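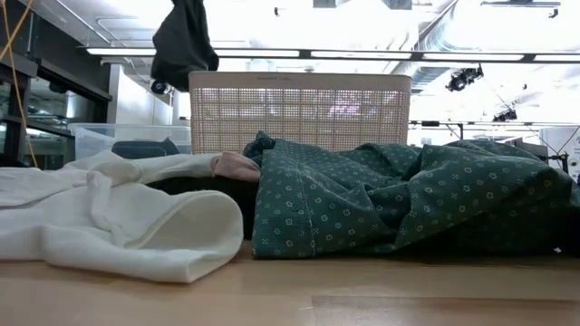

On August 21, 2022, a member of the Drimden branch wrote:

> I have read the draft collection policy twice and I still do not see why the textile bank at the Skolley site should stop taking single items and worn pieces. My household has used it for years. We were always told that anything clean was welcome, and that whatever could not be worn again would go for wiping cloth. If the rule has changed, the sign on the bank has not. I would also like to know what happens to the material after Jacquet picks it up, as the draft only says "onward processing." Could the office reply to the whole list?

Dear list members,

Thank you for the message quoted above. Several similar questions reached the office after the draft was circulated, and this reply is intended to cover all of them.

The draft policy does not end the collection of worn textiles. Section 4 proposes that wearable clothing and material for recycling be placed in separate banks. At present both go into the same bank and are separated by hand at the Stinex depot. The depot has informed us that mixed loads will carry a handling charge from March. The charge would fall on the association and would have to be recovered through the annual subscription.

Under the proposal, the bank beside the Skolley entrance would take clothing that can be worn again. A second bank, next to the glass containers, would take everything else that is clean and dry, including torn sheets, worn towels and single socks. Shoes should be tied in pairs and may go in the first bank. Pillows, duvets and carpet are not accepted in either.

As to quantities, the site received 3,166 pounds of textiles in the last reporting year. Of this, 657 pounds could not be used for any purpose, in most cases on account of damp or mildew. The office wishes to stress this point, as one wet bag can spoil the bags beneath it. Members are asked to close bags firmly and to take them home again if the bank is full. Bags left on the ground are treated as general waste under the terms of the site lease.

Jacquet collects from Skolley every second week and delivers to the Stinex depot. Wearable items are sold by weight to secondhand shops in the region. Cotton material is cut for wiping cloth, and the remainder is shredded for padding. We accept that "onward processing" is too vague and will replace it with this wording in the next draft.

The sign on the existing bank is out of date. A new one has been ordered for each bank - the cost is within the $100 that branches may spend without prior approval. The purchase of the second bank, quoted at about $2,000, does require a vote and will be placed on the agenda of the next general meeting.

Comments on Section 4 may be sent to this list or to the office in writing. Please quote the paragraph number. Comments on the opening hours at Drimden should be kept in a separate thread, as they concern Section 7 and will be dealt with later.

Sincerely,

Association Office
Skolley and Drimden Branches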